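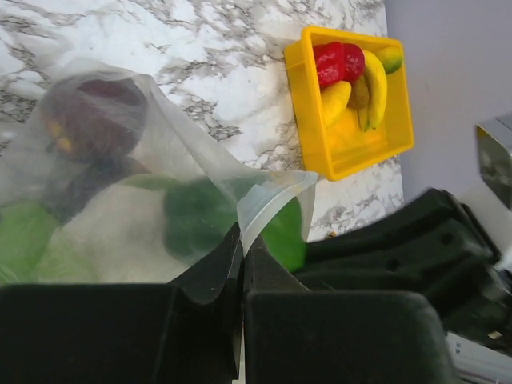

Still waiting for a robot to put my groceries away

Every July I clean out the garage, and every July I come back in the house sweaty and mad and ask the same thing: where is my robot? I was promised one when I was a kid. I have 2,485 pictures of my dog on my phone, I can talk to my thermostat, and I am still the one picking onions up off the kitchen floor.

So I've been reading up again (my husband has stopped asking what I'm reading). The short version is that we're closer than last summer and it's still going to be a while.

Take the bag. You and I don't think about a plastic produce bag at all, we just sort of grab it and dump. But a bag never has the same shape twice! It folds over, it sticks to itself, and you can't see what's in there very well through all that shine. For a pair of grippers with no skin, just finding the edge and holding on to it is a real job. A pepper is easy next to that. A pepper stays a pepper.

Then there's the stuff I'd really want help with, meaning the junk drawer and my workbench. Little metal bits in a case with sections, a lid that flops back, pliers lying wherever I dropped them. Arms bolted down in a factory have been doing one motion over and over since before I was born, and they're wonderful at it. Ask for a different mess every time and it gets a lot harder.

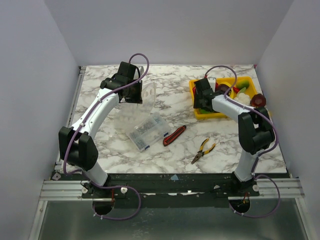
Hardware case, knife, pliers, veggies. So, my kitchen counter.

I did look into what you can buy. There's a Hatmont that folds towels, only towels, and there's a Bawa that I think is mostly a very expensive tray on wheels. I watched a Werkine demo where it took 4 minutes to clear one plate, and I'm 53, I don't have that kind of time. My kids at their absolute worst were faster, and they complained, which at least kept me company.

I'd settle for slow, though. That's where I've landed after all this. If it worked while I was asleep and didn't break anything, it could take until 2 in the morning to do the groceries and I'd be thrilled.

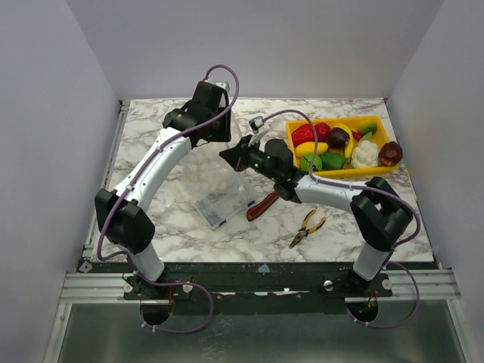

Reiko Yagi wrote to me after my last post on this and said I'm asking for the wrong chore. She thinks sorting will come first, in shops and packing rooms, and that homes will be dead last, on account of the stairs and the pets and the socks. She'd put her money on something like the Okora carts, which never have to deal with a sock. I wrote back that socks are the whole reason I want one.

Anyway, the garage is half done and there's a box of extension cords in there I'm scared of. If any of you have let one of these things loose in your house, tell me how it went, and tell me what it broke!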